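Chapter 8
Cubes on a Table: Sorting, Spacing and Picking Up

If you had a set of colored blocks as a small child, you already know more about this chapter than you think! You know that a cube sits still when you let go of it. You know that it takes up the same amount of room whichever face it lands on, and that two of them pushed together leave no gap. Those three facts are the start of almost everything we will do over the next few weeks, and I think they are wonderful facts, even if they look plain.

In Chapter 7 we worked with balls and tubes, and a good part of our time went into chasing them across the floor. Cubes are kinder. Put one down and it stays put, so we can finally stop worrying about where the object is going and start asking better questions. How close can it be to its neighbor before your fingers get in the way? Which two faces should you hold? Does it matter if the cube is turned a little to one side?

The classes at the Dulovau workshop, where this chapter was first tried out, began with a bare white tabletop and colored cubes, red and green among them. White is a good choice because strong colors stand out so clearly against it. A pattern in wood grain or a printed tablecloth gives your eye extra lines to follow, and you will want every edge of the cube to be easy to find. 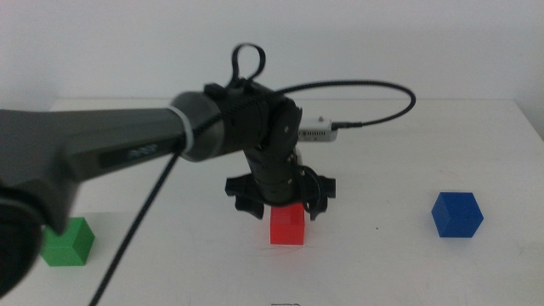
Think about what picking up a cube really asks of you. Your fingers have to open wider than the cube, come down on either side of it, and close on two faces that are opposite each other. Try it slowly, with just your thumb and first finger. Now turn the cube so that one corner points at your chest and try again without turning your wrist. Feel how it wants to twist as you squeeze? That twist is the cube lining itself up with your grip, and we will come back to it in Section 8.3, where it gets a proper name and a drawing.

Then there is the matter of space. A cube alone on a table can be reached from any side. A cube with others beside it has faces you cannot get at, and the order in which you pick things up begins to matter a great deal. In the Ehlers puzzle at the end of this chapter you will clear 12 cubes from a tight block, touching only the one you are lifting each time. It is harder than it sounds, and great fun to do with a partner!

Before you begin

You will need a flat table, a ruler, a soft pencil and a set of cubes that are all the same size. The Prornarley set is fine, and so are cubes cut from scrap wood, as long as the edges are sanded. Give yourself 15 minutes for the warm-up below. If you did the paper nets in Chapter 5, keep yours handy for checking which faces are opposite each other.

Warm-up

Set two cubes side by side with their faces touching. Pick up the left one without moving the right one. Now slide them apart a little and do it again, and keep going until the job feels easy. Measure the gap at that point and write it in your notebook. Compare it with the width of your fingertip. Do the two numbers surprise you? Turn to page 127 for the table where your whole class can enter its results, and then go on to Section 8.1, Finding the Edges.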